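Ticket 1716
Product: Koment (comment and annotation server)
Component: attachment upload, thumbnail worker
Priority: 3
Status: Resolved, workaround in place

Summary

Uploads of photo attachments fail with HTTP 500 when the comment is posted through the Nimel proxy. The same files upload without error when the client connects to Koment directly. Text-only comments are not affected on either path.

Environment

Koment runs on host Illska. Nimel sits in front of it as a reverse proxy and handles TLS. Attachments are written to a network share on the storage box, Appiah, mounted on Illska at /srv/attach. Both servers are in the same rack and on the same switch. No firewall rules have changed since September.

Steps to reproduce

1. Log in through the proxy address.
2. Open any thread and start a new comment.
3. Attach a JPEG straight from a camera, not resized.
4. Post.

Expected behaviour: comment appears with a thumbnail.
Observed behaviour: the progress bar reaches the end, stalls, and the page returns "500 Internal Server Error". The comment text is lost and has to be typed again.
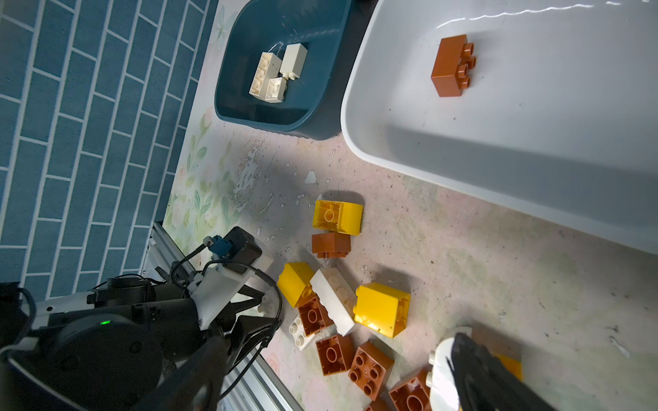 The proxy log has one line for each failed upload:

nimel: upstream closed connection while reading response header, status 500

Koment's own log has nothing at the default level. With debug logging turned on, the request is accepted, the body is read in full, and the worker process exits before it writes a response. The parent process starts a new worker straight away, so the service looks healthy from the monitoring page.

Update, 09:40

Checked the obvious limits first. Maximum body size on the proxy is well above the size of the test files. Free space on Appiah is fine. Inodes are fine. Clock on all hosts is in sync.

Restarted Nimel. No change. Restarted Koment. The first upload after the restart went through and the next one failed. Repeated the restart with the same result. This suggests something is held open or left behind by the first upload.

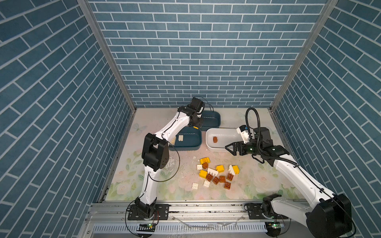
Ran the same sequence again with the thumbnail option turned off in the Koment settings. Every upload succeeded, through the proxy and direct. The fault is therefore in the thumbnail step or in whatever it writes to.

Update, 11:15

Traced the worker during a failed upload. The thumbnail step creates a temporary file in /srv/attach/tmp, then asks for an exclusive lock on it. Appiah refuses the lock and the worker exits with code 801. The code is not listed in the Koment manual. A search of the source shows it is a catch-all for storage errors, and that it is only written to the log when the storage logger is enabled separately from the main debug switch.

The temporary file name is built from the client address and the worker number. Behind the proxy, every client has the same address, so the name is the same each time. The old lock is not released when the first upload finishes, and the second upload collides with it. Direct clients have different addresses and do not collide unless one machine uploads twice on the same worker. I was able to reproduce that case as well, so the fault is not strictly a proxy fault. The title of this ticket has been changed to match.

Workaround

1. Stop Koment on Illska.
2. Set the temporary directory to a local path. I used /var/tmp/koment.
3. Give the service account write access to that directory.
4. Delete the stale files in /srv/attach/tmp.
5. Start Koment and turn thumbnails back on.

Finished attachments are still written to Appiah. Only the temporary files have moved.

Retested through the proxy with the workaround applied.

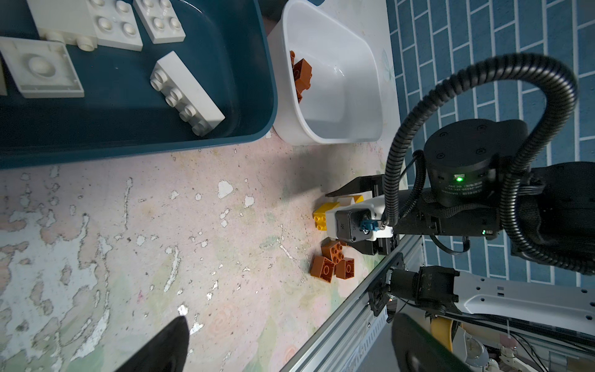 Result: upload accepted, thumbnail created, status 200. Repeated the upload on every worker with no failures. The proxy log is clean for the test period.

Still open

The forwarded address header is being sent by Nimel but Koment ignores it. There is a setting for trusted proxies in the newer release. Upgrade to be handled under a separate change request.

The comment text should not be discarded when an attachment fails. Reported upstream as a separate defect.

Storage logger left enabled on Illska until the upgrade is done. Log rotation on that host has been set to daily to allow for the extra volume.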